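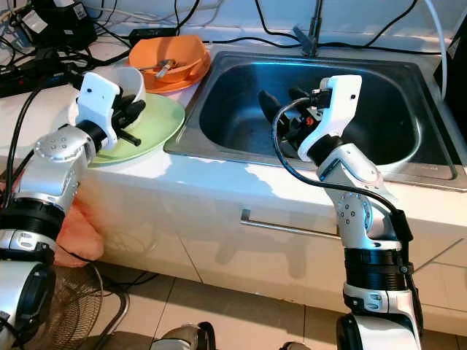
The Hard Water of Broklow

Sep 19, 2020

Water in Broklow leaves the treatment works at 328 milligrams per liter of hardness, measured as calcium carbonate. Anything over 180 is usually classed as very hard. The source is a limestone aquifer under the Skinden ridge, and the figure has changed little since the wells were drilled.

Hardness is a measure of dissolved calcium and magnesium. Rain picks up carbon dioxide as it passes through soil, becomes slightly acidic, and dissolves the rock it moves through. When that water is heated, the reaction runs backward. Carbon dioxide leaves, and calcium carbonate comes out as scale. It collects first on heating elements, then on the walls of tanks and the inside of hot water lines.

Cold lines are less affected. The white film on faucets and sinks is mostly an evaporation deposit: the water dries and the minerals stay. Soap behaves differently again. Calcium reacts with the fatty acids in bar soap to form an insoluble curd, the gray ring familiar to anyone who has cleaned a bathtub in the valley. Most dish detergents are synthetic and form little curd, but they still lose some strength in hard water. 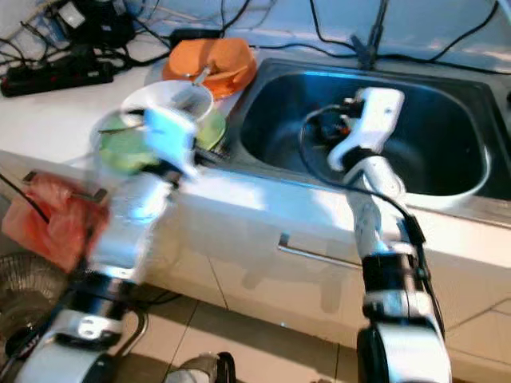
Gramunetti, the utility that serves the town, began a trial of central softening in July. The method is pellet softening. Water rises through a tall reactor filled with fine sand, and sodium hydroxide is added at the base. The pH goes up, and calcium carbonate crystallizes on the grains. The heavier pellets sink and are drawn off from the bottom. One of the 2 reactors is in service, and the other is held as standby.

The target is a reduction of 35 percent, which would still leave the water hard by the usual scale. Going lower costs more in chemicals and can make the water corrosive to older pipe. Wiriya, a district on the north side with more than 50 homes still on lead service lines, will stay on unsoftened supply until those lines are replaced.

Household softeners use ion exchange, trading calcium for sodium on a resin bed that is flushed with brine. Owners who keep them should reset the hardness value once the blended supply reaches their street. A unit left at the old setting will regenerate too often and waste salt.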